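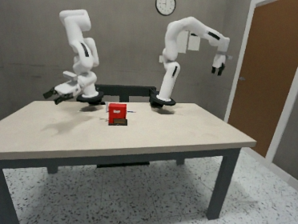

Can Lindsay council remove its mayor before the term runs out?

By a motion of no confidence, provided 30 clear days' notice is given and two-thirds of councillors present vote for it. Thread on the procedure, as it stands at 23/10/2025.

The notice goes to the clerk in writing, signed by the mover and a seconder. It has to state grounds. The by-law doesn't define what counts as grounds, and past clerks have accepted a single sentence.

The clerk then circulates it to all members. The 30 days run from circulation, so a notice lodged on a Friday afternoon can lose the weekend.

Correction to the last post: the clerk's office tells me electronic circulation counts on any day. No weekend lost.

Quorum is the weak point. Members who stay away don't count toward the two-thirds, but if enough stay away there is no meeting. The motion then lapses and the notice period starts again. 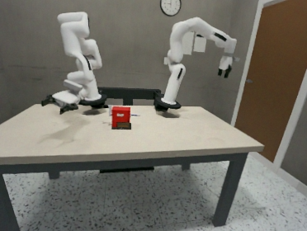 A lapsed motion can be relodged straight away. A defeated one can't be relodged for six months — that rule was added in March, on a motion from Cr Iona Kinnear (Grunura ward).

The mayor may speak to the motion for 20 minutes but may not chair the item. The deputy takes the chair and keeps a deliberative vote. There is no casting vote on this item, so a tie is a loss.

If it carries, the office is vacant at the close of the meeting. The deputy acts until councillors elect a replacement from among themselves. The former mayor keeps the ward seat and can nominate again.

Nominations need 2 signatures and close at noon the day before the vote. The ballot is secret. The Gemow ward seat is still vacant and isn't counted for quorum until it's filled.

Standing orders are at the front counter in the Stusteck Street office. The relevant part is section 80.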